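Section 6. Teaching the Stick Sorting Chore

This section applies to Jirkeo hand grippers with software from March or later. Complete Section 5 (Pairing and Calibration) before you start. Last revised May 16, 2021, by Kerttu Heiskanen.

6.1 What the chore can and cannot do yet

Picking up thin sticks and standing them in a basket is rated Assisted. A person has to be in the room, and a person has to finish the job when the arm stops. The chore is not ready to run overnight or between meals with no one home.

In our last round of tests at Loltside the arm was given 900 sticks, one at a time, from a pile on a covered table. It placed 379 of them with no help. Most of the rest were failed pickups from the pile, where two sticks came up together or the fingers closed on cloth. Dropping a stick once it was held upright was much less common.

If you only want the table cleared, do it by hand. A person is faster. The chore is included for users who are collecting their own demonstrations or who want to compare the arm against their own work.

6.2 What you need

Two hand grippers, charged
A light basket with open sides, small enough for the fingers to reach across
Thin wooden sticks or chopsticks, all of similar length
A table you can reach from two sides

A tablecloth is fine and you do not have to remove it. Patterned cloth slows down the pickup step in the current version. Plain cloth is better if you have it.

6.3 Recording a demonstration

1. Set the basket near the middle of the table. Leave a hand's width between the basket and the pile.

2. Turn on both grippers and wait for each one to report ready.

3. Start recording from the left gripper. The right gripper follows.

4. Pick up one stick near its middle and turn it upright before you move toward the basket.

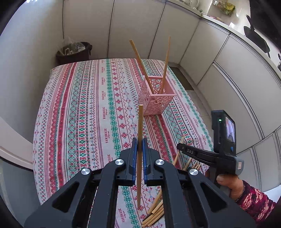
5. Hold still for one full second once the stick is upright. The software uses this pause to split the pickup from the placement. If you skip it, the two get joined and the whole demonstration is usually thrown out at the check stage.

6. Move over the basket, lower the stick until it touches the bottom, and open the fingers slowly.

7. Repeat until the pile is gone, then stop recording from the same gripper you started with.

NOTE: Record at least 59 good demonstrations before you train. Fewer will train without an error message, but the arm tends to stop above the basket and wait.

CAUTION: Keep loose sleeves and hair away from the pivots. The fingers close with enough force to pinch skin.

6.4 Changing the height

A model trained at one height does not carry over well to another. Jérémie Poulain ran the same chore on a table and then close to the floor, and the arm reached too high every time until low demonstrations were added. If you expect the basket to be moved around the house, record some of your set with it on a low, soft surface such as a cushion.

1. Put the basket down and press on it lightly. If it tips, move it to a flatter spot.

2. Lower the stick more slowly than you would on a table. A soft surface gives, and the basket can lean.

3. Let go only after the basket has stopped moving.

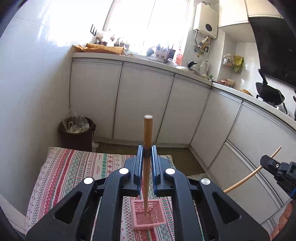
Mark these recordings as Low in the Flarnuvura app so that they are weighted correctly. Unmarked low recordings are treated as table recordings with a bad calibration and will be dropped. You can change the mark later under Recordings, Edit, Height.

CAUTION: Do not let the arm itself work below 73 centimeters with children or pets in the room. Hand grippers may be used at any height.

6.5 Checking the result 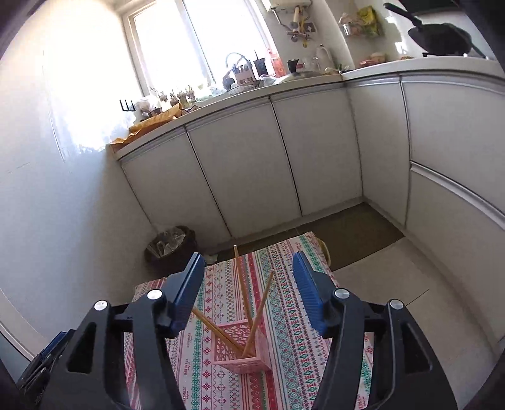 The check stage compares the end of each recording with the goal you set. For this chore the default goal is "all sticks in basket," and it does not look at how neatly they stand. Four chopsticks leaning different ways in the basket, with two of them lying close together, meet the goal as long as none are left on the cloth. Sticks that lie side by side may be counted as one, so compare the number on the screen with the real number and correct it by hand.

If the check fails:

Count too low: spread the sticks with a finger and run the check again.
Basket not found: improve the light. Strong daylight from a window behind the basket is the usual cause.
Gripper in the way: open the fingers fully and back off a little.

Recordings that fail three times should be deleted. Questions about the check stage go to Şükran Akgül at the Athanasiadis support desk.

6.6 Before you run the arm

Confirm that the stop button is within reach. Set the speed to Low for the first ten runs. See Section 7 for folding cloths, also rated Assisted, and Section 8 for wiping, which remains Experimental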